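掲示板トップ > 暮らし・家事 > 掃除と洗濯
ふきんの色分けとたたみ方、どうしてますか

1 投稿者:bolley_k
作業台を拭くふきんを色付きのものに替えました。以前は白一色で、台用と床用が混ざって困っていたためです。今は洗い終わったものを木の天板に出して、たたんでから箱に戻しています。箱はオレンジ色の半透明のもので、天板の奥が定位置です。
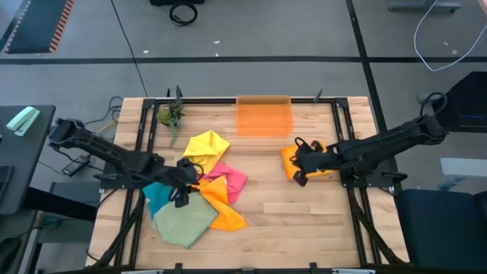 この投稿は3分で読めます

色は黄、ピンク、オレンジ、青緑、くすんだ緑などです。相談したいのは次の2点です。
・色ごとに用途を決めるべきか
・たたんでしまうか、そのまま箱に放り込むか
うちでは1日に7枚使います。たたむ時間が惜しいという声もあります。

2 投稿者:mugicha
用途は決めたほうがいいです。うちは黄が食卓、ピンクが流し、青緑が棚。紙に書いて箱に貼っておけば、家族も覚えます。

3 投稿者:Kartha店番
たたまない派です。ふきんは拭ければいいので、乾いたらそのまま箱へ。たたんでも使うときに広げるだけです。

4 投稿者:mugicha
>>3
それだと箱がすぐいっぱいになりませんか。たたんで立てておけば上から色が見えて、取り出すときに隣のものがついてきません。

5 投稿者:Kartha店番
>>4
枚数を減らせば済みます。うちは予備も入れて少ししか持っていません。

6 投稿者:bolley_k
ありがとうございます。枚数は減らせそうにないので、たたむ方向で考えています。ただ、生地に細かいうねがあって、端をそろえにくいです。持ち上げると下のほうが波打ちます。
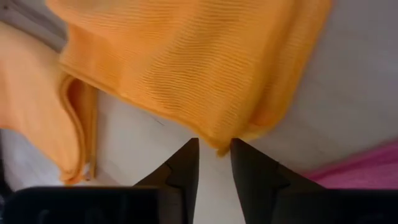

オレンジのふきん。生地のうね

角をつまんで振ってから置くと少しましですが、きれいな四角にはなりません。

7 投稿者:hinoki70
うねのある生地は、うねの向きに沿って最初の折りを入れると楽です。逆向きに折ると戻ろうとします。私は次の順でやっています。
1.台に広げて手のひらで中央から外へなでる
2.うねに沿って半分
3.向きを変えてもう半分
4.輪になったほうを手前にして重ねる
端が少しずれても気にしません。

8 投稿者:Kartha店番
うねの向きまで気にするなら、平織りのものに買い替えたほうが早いのでは。

9 投稿者:hinoki70
>>8
平織りは水を吸う量が物足りないです。好みでしょうが、台を拭くならうねのあるほうが私は使いやすい。

10 投稿者:sumire_d
横からすみません。Skirkdenの通販で10月にまとめ買いした者です。送料込みで1,386円でした。濃い色は最初の何回か色が出たので、薄い色と分けて洗ったほうがいいです。
たたみ方は7さんとほぼ同じですが、私は三つ折りです。幅が70ミリ前後になるようにすると、うちの引き出しにちょうど収まります。

11 投稿者:bolley_k
7さんの順でやってみました。2のところで手を止めて押さえると、形が残りやすいです。青緑のものは前より平らになりました。後ろの角がまだ少し浮きます。
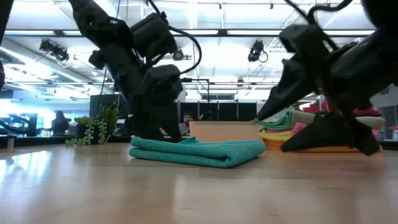 三つ折りも試しましたが、箱の深さに対して丈が足りず、立てると倒れました。引き出しの人には三つ折り、箱の人には四つ折りが合うのかもしれません。
色の用途は、とりあえず青緑とくすんだ緑を台用に決めました。残りはまだ決めていません。

12 投稿者:mugicha
緑系を2色とも台用にすると、洗濯のあとに見分けなくていいので楽ですね。ピンクは流し用をおすすめします。

13 投稿者:Kartha店番
たたむ派が多いのはわかりました。うちはこのまま放り込みでいきます。ところで箱にふたはありますか。

14 投稿者:bolley_k
>>13
ふたは使っていません。乾ききっていないものが混ざると、においが心配なので。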